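# About Pruker

Pruker teaches robots to do small, dull things with their hands. We pick things up and we put them down. We have been doing this for 3 years, and our parents have mostly stopped asking what the company is for.

The company was started by Gerrit Radebe and Saodah Menon, who met at Sopacua, a warehouse software firm where Gerrit wrote motion planners and Saodah was in charge of finding out why they didn't work. One June they spent a very long evening trying to get an arm to stand a cup upright. Around 2 in the morning Saodah took hold of the arm by the wrist and walked it through the whole thing herself. Gerrit says he had a better approach nearly finished. He has been saying so ever since, and we would all like to see it.

## What we do

A customer comes to us with a robot and a chore. The chore is usually something a ten-year-old could manage with one eye on the television. We work out how a person does it, we have a lot of people do it a lot of times, and we turn the result into something a robot can learn from.

There are two ways we go about the showing. For heavy or awkward work we use remote control: the operator sits at a pair of leader arms, the robot copies them from across the room, and everybody speaks in a low voice. For nearly everything else we leave the robot out of it and work with hand-held grippers. You hold one in each hand, you do the chore with those instead of your fingers, and the cameras and markers keep track of where everything went. It feels like cooking in ski gloves for the first hour. After that you start reaching for your coffee with them.

Most of it happens at one long table, within sight of a mezzanine, in a room with more daylight than we deserve at this rent.

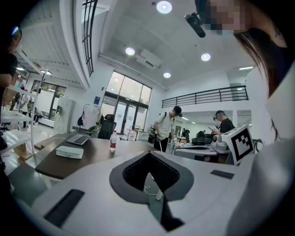
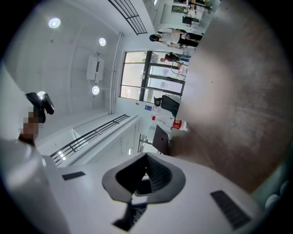
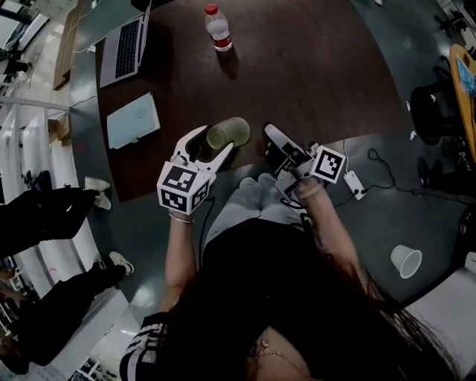 We call each attempt a take. A good take is a little boring to watch, with no hesitating and no showing off. New demonstrators tend to perform -- they place a cup as if it were going into a museum -- and the robot, which has no taste of its own, learns to be precious about cups. We would much prefer that you put it down the way you would at home.

We keep the fumbles too. If a cup gets away from you and you go after it, that goes in the set with its own label. Our first customer, Clatgate, asked us to take all of those out. We did, and delivered a robot with beautiful manners that stood perfectly still the first time it dropped something. They asked us to put them back in.

## The people

There are 24 of us. Most are demonstrators, and most of the demonstrators came from somewhere with no robots in it: a bakery, a dental lab, two different flower shops. We hire for hands. Our interview includes folding a dish towel, and we have turned down some very impressive degrees over that towel.

Gerrit runs engineering, meaning everything from calibration to the box of cables that we are going to sort out soon. Saodah runs the floor. She writes the task sheets, and if you have ever seen a page and a half of instructions on how to set a cup down, it was probably hers. She also decides when a task is finished, and she doesn't take bribes. We've tried pastry.

## Plultora

Plultora is our recording software. It lines up the video and the gripper readings from each take, throws out the ones where the tracking got lost, and lets a reviewer scrub through the rest at whatever speed they can stand. We built it for ourselves, after a year of doing the same job with a spreadsheet and hard feelings. Customers kept asking for it, so now it comes with every project.

The name was picked late at night from a short list. The rest of the list was worse.

## What we don't do

We don't do humanoid dance videos. We don't take on a chore we haven't done ourselves for at least a full day, because that's how you learn the lid sticks. And we don't do timelines for the end of housework. A visitor once asked when a robot would be able to do all of it, laundry included, and Gerrit told him 2065 with such a straight face that it ended up in somebody's slide deck. He made it up. Please stop citing it.

## Working with us

If you have a robot and a chore, send us a short description and a phone video of a person doing the chore badly. Doing it well is fine too, but we learn more from the other kind. Saodah reads these first and will write back with questions, some of which will seem rude about your lids.

If you'd like to be a demonstrator, we take on new people in small groups. You don't need to know how to code. Bring comfortable shoes, tie back long hair if it bothers you, and practice the towel.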